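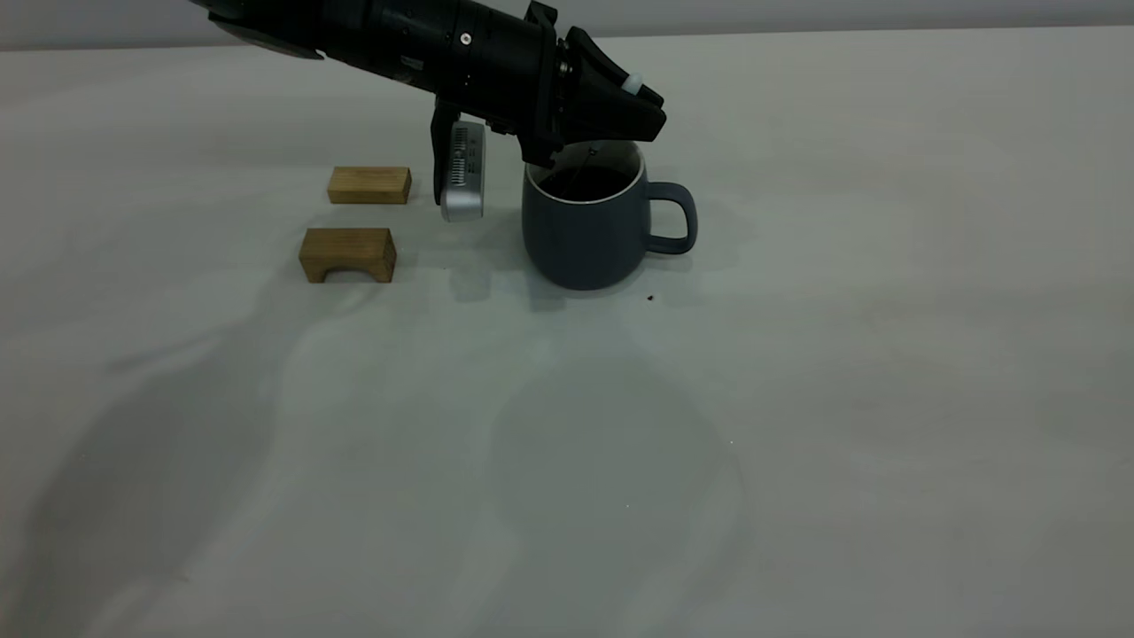
Hutard Campaign Statements, Erketberg council race

README, second version

What is in the files

Hutard is a set of 665 public statements made by candidates for the Erketberg city council, typed out, cut into single claims where a statement made more than one, and labeled by hand. It covers press releases, leaflets, candidate forum remarks and the posts candidates put on their own pages. It stops at the November vote. Anything a candidate said after the count is not in it, including the two concession speeches people keep asking us for.

The work was done by Vija Krūmiņa, Margus Rebane and Aigars Mets. Rimantas Kuusk wrote the first version of this README, which was a good deal more cheerful than this one. I have rewritten most of it. Kristaps Jõgi

Why it exists

Rimantas wanted to find out whether candidates who talk about specific streets, budgets and dates do better than candidates who talk about values. I did not think a single council race could tell him that, and having now read every line of the material I still don't. One city, one election, a handful of open seats. If you find a pattern here, the first explanation to try is that the winners were already well known.

What the set may be good for is smaller. It is a decent record of how local candidates phrase things when they expect to be quoted, and how fast a phrase moves from one campaign to the next. "Common-sense budgeting" shows up in the announcement of one candidate and is in three other leaflets before the end of the month.

Files

statements.csv holds one row per statement, with the full text.
claims.csv holds one row per claim. A statement with no checkable claim has no row here.
candidates.csv has a short code for each candidate, the seat sought, and whether the person held office at the time.
labels_guide.txt is the guide the labelers worked from. Read it before you argue with a label.
changes.txt lists what was altered between versions.

Everything is UTF-8, comma separated, with text fields in double quotes. Some leaflets used curly quotes and some used straight ones, and we left them as they were. Line breaks inside a statement are kept, so don't count rows by counting lines.

Columns in claims.csv

claim_id: a number, never reused.
statement_id: points to statements.csv.
speaker: candidate code. Where a campaign manager was speaking, the code has an m on the end.
kind: one of record, promise, attack, endorsement.
specific: yes or no.
venue: leaflet, forum, post or release.
note: free text from the labeler, often blank, sometimes rude. I took out the rudest.

On the kind labels

There are 4 kinds and they overlap more than the guide admits. "I have never voted for a fee increase, unlike my opponent" is a record claim and an attack. The guide says to pick whichever comes first in the sentence. That is a rule for getting labelers to agree with each other, and it works for that. Whether it measures anything about the claim is another matter.

Endorsements are worse. A campaign will say a candidate "met with" or "has the support of leaders in" some group, and it is rarely clear if anyone in the group endorsed anybody. Vija labeled these as endorsements only when a person or a group was named and a plain verb like "endorse" or "back" was used. Aigars was looser for the first batch and then went back over his own rows. I have spot-checked his second pass and found a few leftovers. Expect more.

On the specific column

A claim is specific if it gives a place, an amount or a date that somebody could check. "Fix the Horobets underpass by spring" counts. "Fix our crumbling roads" does not. In claims.csv, 411 rows are marked yes.

Please don't read that as 411 true claims. We did not check one of them. A candidate can be extremely specific and wrong, and I could point to a couple here who were. The earlier README called this column "accountability." I have changed the name because it promised something the data does not have.

How the statements were gathered

Leaflets came through our own mail slots and those of friends, which means the east side is better covered than the west. Margus tried to make up for this by asking campaigns directly for copies. Most sent something. Two sent a link to a page that had already been changed. One sent a donation form.

Forum remarks were typed from audio. The Sunday forum had a bad microphone at the left end of the table, and the candidates seated there have shorter entries than they deserve. Gaps are marked [unclear]. Don't treat a short forum entry as evidence that a candidate had little to say.

Posts were copied by hand, once each evening. A post that went up in the morning and was taken down by dinner would have been missed. We know of one case, because everyone in town was talking about it, and it is not in the set.

Text was entered through Inora, the shared form we built for an earlier project. Inora cuts any field at 2,000 characters without saying so. We found this out late. The long releases were put back in full for this version, but if you have the first version, throw it away.

Agreement between labelers

Margus and Vija both labeled a shared portion of the claims without talking to each other. They agreed often on promises and attacks, less on record, and badly on endorsement. The first README gave one overall agreement score. I have removed it. Most claims are promises, promises are easy, and a single score lets the easy label cover for the hard one. Both sets of labels are in the file, so you can work it out by kind.

Things I would not do with this

Train something to predict winners. There are not enough races in it, and there is one in it.
Rank candidates by honesty.
Compare it with a national race. Council candidates write their own leaflets, or their cousins do, and it shows.
Quote a row without going back to the statement. Several claims read much harsher alone than they did in the paragraph they came from.

Known problems

Candidate 07 changed seats partway through the filing period. The seat column has the final one only.
Two leaflets carry no printed sponsor. We gave them the speaker code xx. There are strong opinions in town about who paid for them, and we have left those out.
The same release sometimes went out twice with a word or two changed. Both copies are kept. Whether they are duplicates depends on your question.
Dates on leaflets are the day they arrived, which might be well after they were printed.

Terms of use

The labels and the guide are free to use with credit to the Hutard project. The statements belong to whoever made them. We believe short public campaign texts can be shared for study, but none of us is a lawyer, and if you plan to print long stretches you should ask the campaign.

Corrections

Send the claim_id, what you think is wrong and why. "This makes our candidate look bad" has come in several times already and is not a correction. If a transcript is wrong and you have better audio from the forum, Margus would very much like to hear it.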